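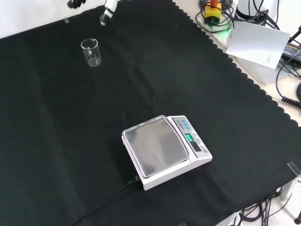
Digital scale on a black cloth, one of the tables in our workroom.

Two Endings of One Play: Report on Our Term Project

Our group studied the play "The Ferry at Trallham", written by the playwright who signed only as Moussa. The play exists in two printed versions. The first was published by the Tonach press, and the second came out in Fultport, after the author had moved there. We wanted to know why the endings are different and what this does to the main character, the ferryman's widow.

Method

Each of the 3 members of the group read both versions completely. After this we compared the last act line by line and wrote every change in a shared table. We found 19 changes. Most of them are small, for example a different word for the colour of the river, but 3 of them change the meaning of the act.

Results

In the Tonach version the widow sells the boat and leaves the village. Her final speech is long and full of anger at the landlord. In the Fultport version she stays, and the speech is cut to four lines. The landlord does not appear on stage any more — we only hear his bell. The third large change is the letter from the son, which she now reads in silence.

In my opinion the later ending is stronger, although one member of the group did not agree and prefers the open protest of the first.

Difficulties

The Fultport copy has no line numbers, so the comparison took us most of June. We also had to shorten this report to 3000 words for the full submission, and the section about the early stories was left out. It can be found in the appendix, together with the table of changes.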